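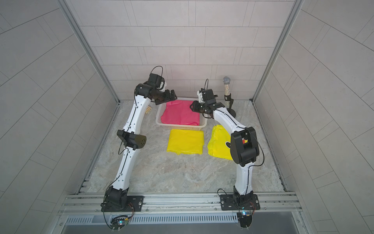
Peller Household Tidying Set
README and data card, version 3

Summary

The Peller Household Tidying Set records the clearing of small household articles from a floor into a basket. It covers cloths, bags and similar light goods of the kind left out in a family home at the end of the day. Version 3 contains more than 400 tidying sessions. Each session has a written item list, a set of still pictures and a short note on the state of the articles at the close.

The set is maintained by Omolara Okeke and Balthasar Bachmann. The item vocabulary was prepared by Mechthild Lehner.

Contents

sessions/ – one folder per session, with pictures and notes
items.csv – the item vocabulary, one row per article
states.csv – permitted terms for the condition of an article
splits.csv – assignment of sessions to the main and held-out parts
CHANGES – differences between versions

The held-out part consists of 150 sessions. Users are asked not to move sessions between the two parts, as results reported on altered splits cannot be compared.
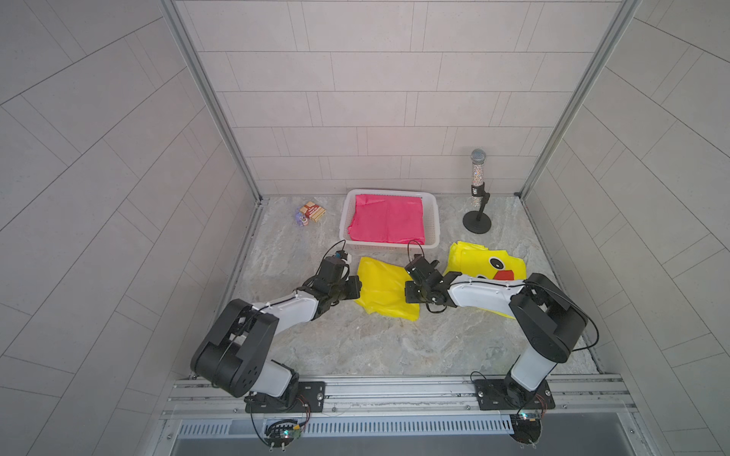 Session notes use the plain name of each article, preceded by its color where one is known. Brand names are entered only in the supplier column of items.csv and do not form part of the item name. A basket is listed as a container even when nothing is to be placed in it during the session.

Item states

Four terms are permitted for soft articles: flat, folded, crumpled and bundled. A cloth is "folded" only if one part of it has been laid over another with the edges more or less in line. A cloth that has been dropped and has landed partly over itself is "crumpled."

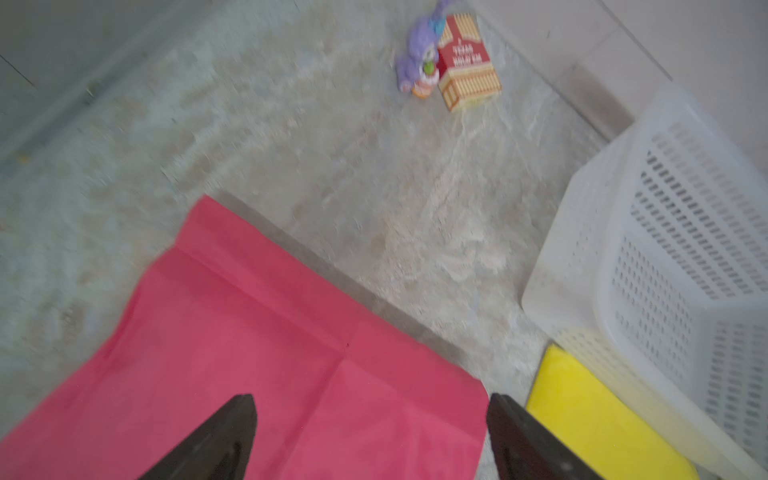
The term "flat" caused the greatest number of disagreements during the review of version 2, and its definition has been rewritten. Annotators had been divided on whether a cloth that showed signs of earlier folding could be given this term. Under the present rule it can. The pink cloth spread on the gray marbled floor, with two faint creases crossing it, is flat. Creases may be recorded in the remarks field – they have no effect on the state. Sessions annotated under the old rule were checked again by Santosh Bisht in August, and the corrected entries are marked "r" in the last column.

Bags

Bags are treated separately from cloths. The thin plastic of a shopping bag does not hold a fold well, and the four terms above are not used for it. A bag is recorded as open, closed or unclear, with a second entry for its contents. If the contents cannot be identified, the entry is "unknown" and no guess should be made from the outline.
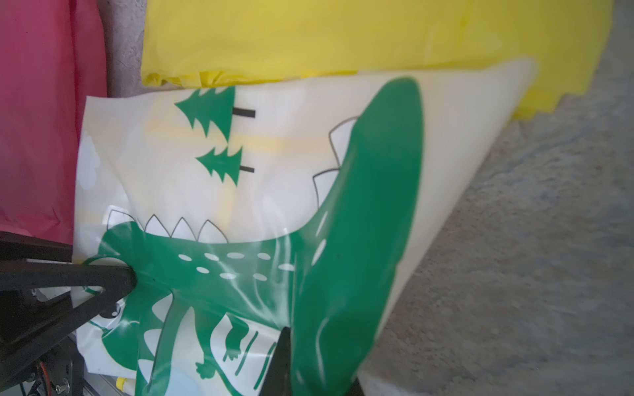
Printed designs are noted in a few words, for example "green dinosaur." Where the design is partly turned under, annotators enter what can be seen and leave the remainder blank.

Known limitations

Light articles are heavily represented. There are no shoes, books or glass items. Small items near a wall are sometimes missing from the notes of earlier sessions, and version 3 does not fully correct this.

Corrections

Reports should give the session number, the item name and the proposed change. They may be addressed to Ferdinand Baumgartner, who keeps the CHANGES file. Accepted corrections appear in the next version.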